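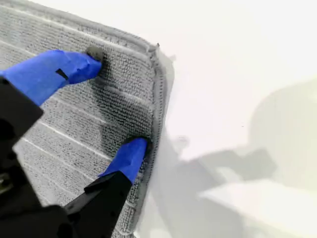
Picking up a cloth is a lovely first test for any two-finger gripper, and it is the one I come back to whenever a new pair of fingers arrives on my bench. A block or a cup will forgive you almost anything, but a cloth tells you quite quickly whether your tips can get hold of something thin! A grey microfibre one with raised loops and a stitched hem does nicely, and if it has thin white stripes woven in, so much the better, as you can use them to line up your fingers the same way each time. I wrap my fingers in blue tape and leave the dark pads at the tips bare, so the pads do the gripping.

What you need

The gripper (I have been swapping between the Pranex and the Olleo), a cloth, a plain white surface and a notebook.

Running the test

Lay the cloth out flat and open the fingers to almost 6 cm. Bring them down slowly until both pads press into the loops, then stop and have a good look from the side. If one pad touches well before the other, tilt the wrist a little and start again.

Now close at the lowest force setting your controller offers (on my Sirkero that is 2) and lift by 5 cm. Hold it there while you slowly count to five, then lower it and open up. Do the same again near the hem, where the fabric is thicker and, in my experience, quite a bit fussier. Go up one force setting at a time if it slips, and do jot down where you ended up, or you will be doing it all over again next week like me.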